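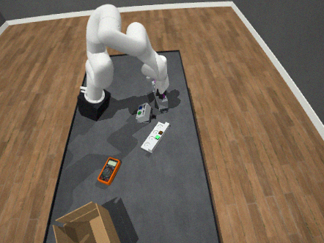 PRESS RELEASE
For immediate use
2018-06-05

Tescombe parents' group calls for fair hearing on song lyrics ahead of radio code vote

Tescombe Listeners' Forum is asking the town's community station, Zaroris Radio, to hold off on its new lyrics code until people who play, write and listen to music here have had a proper say.

The draft code went out last month. Short notice, 13 pages, not much explained. It would keep any song with "unsuitable themes" off air before nine at night. No list of themes. No word on who decides. No appeal.

The Forum is not against a code. Most of our members are parents and plenty of them have turned the radio off in the car. But a rule has to say what it means.

Nélida Mansilla, chair of the Forum: "My kids hear all sorts. I want a say in what's on at teatime, of course I do. What I don't want is one person at a desk pulling a record over a word they didn't like the sound of."
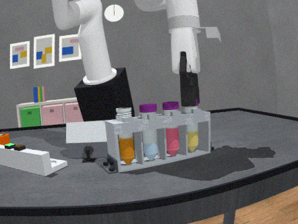 We asked members for views over two weeks. 92 wrote back. Most wanted some kind of evening cut-off for swearing and for songs that make light of drugs. Very few wanted whole artists taken off. Several asked why old songs everybody knows the words to would be treated the same as new ones. Fair question, no answer from the station yet.

Local acts are worried too. Mkhize, the four-piece from the harbour end of town, have had two singles on the breakfast show. One is about a friend's addiction and it would almost certainly go under the draft as written.

Delia Rivadeneira, who sings with the band: "It's a sad song about a sad thing. Nobody comes out of it wanting to try anything. If you can't sing about it you can't warn anyone either." 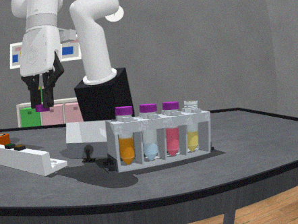
White robot arm and a rack of four tubes on a dark grey table.

What we are asking for:

A public meeting before any vote, with the draft handed out beforehand.
Plain wording on drugs, violence and sexual content, with examples.
A panel of 3, at least one of them a working musician.
A right of appeal, with a reply in writing.
A review after the first year.

The station board is due to vote in September. We have written to them twice and had one acknowledgment. We would like a date for the meeting by the end of this month so people can plan around work and school holidays.

Dotetti Hall has offered its main room free of charge, seats around 90. Step-free acess from the car park side. 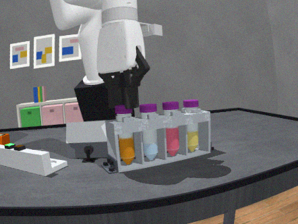

Robot arm with a black gripper over a rack of four capped tubes.

Members who want to send in a song for discussion at the meeting can do so through the Forum, lyrics typed out please, no recordings. Under-18s welcome to take part with a parents permission.

Interviews: Nélida Mansilla is available most mornings. Delia Rivadeneira by arrangement, evenings best. Requests via the Forum's contact form.

ENDS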